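# Nindwood Release Checker

*A software add-on for two-finger grippers. Version 3, from Mersha.*

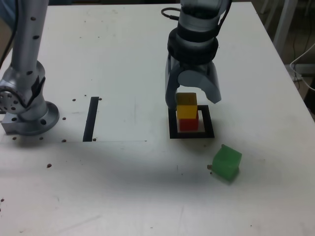 Putting a cube on top of another cube is easy. Letting go of it is where the research budget goes. Most stacking policies we have met will carry a block across a table with great dignity, set it down nicely, and then knock it off again on the way out because one finger opened a shade sooner than the other. Nindwood deals with those last few moments and leaves the rest of the job to whatever you already run. Our test task is deliberately dull: a square of black tape on a white table, a red cube inside it, a yellow cube to go on top. The yellow one may sit a little to the left of the red and we still call it a stack. A finger standing as close to its side as the left one does is exactly what the checker is there to worry about.

## What it does

Nindwood sits between your policy and the gripper. When the policy asks to open, the checker looks at the wrist forces and the finger positions and picks one of these:

- open both fingers at the pace asked for
- open slowly, and shift the wrist sideways as the fingers part
- refuse, and hand back to the policy with a reason code

The third one annoys people for the first week. You can turn it off. We would rather you didn't, but it's your table.

It has no opinion about how you got there. Scripted moves, a cloned policy, a patient student with a joystick: all the same to us.

## The method, briefly

The checker is a small network trained on releases only. We took 2,554 of them, labelled each one by whether the upper block was still on the lower one when the arm had gone, and threw away everything that came before contact. Fiona Dalgleish, who did the labelling, has asked us to say that she would not do it again.

The input is a short window of force and finger readings. No pictures go in. We tried adding a camera view in an early version and it learned to recognise the afternoon sun, which it took to be a good sign.

## Results

We ran the same stacking policy with and without Nindwood at the Bornby lab. Same arm, same cubes, same policy weights, with the start positions drawn afresh for each batch.

| Set-up | Stacks still standing |
|---|---|
| Policy alone | 14 fewer per hundred than with the checker |
| Policy with Nindwood | 81 per hundred |

Of the stacks that still fell, most were lost before the checker had anything to say, usually because the block was put down half over the edge. It can't rescue that. It does tend to refuse to let go, so you get a robot holding a badly placed cube and waiting for advice. Some customers find this touching.

We haven't tested towers taller than three blocks. Somebody will ask, so: it runs, the numbers get worse, and we don't have enough of them to print.

## What you need

- A two-finger gripper that reports its finger positions
- Force readings at the wrist, or joint torques good enough to stand in for them
- A control computer you are allowed to install things on (check first, we've had some awkward calls)

Two-arm cells are fine. Each arm gets its own copy, and they don't talk to each other. If your second arm is only there for other tasks, leave its copy switched off and save yourself the log files.

Suction grippers are not supported. They let go in an entirely different way and have their own problems.

## In the box

There isn't a box. You get a download, a licence key, the trained weights, the full set of labelled releases and a settings file with comments in it. The comments are in plain English and one of them is rude about the default timeout, which we have since fixed without fixing the comment.

## Licences

The research licence covers one lab and as many arms as it owns. The commercial licence is per arm. Both include updates up to the next whole version, due in June, and email support from the people who wrote it.

If you already use the Zuvex logger, Nindwood will write its reason codes straight into your existing logs. Set `log_target` to `zuvex` and restart the controller. Restarting the checker alone won't do it, and we are looking into why.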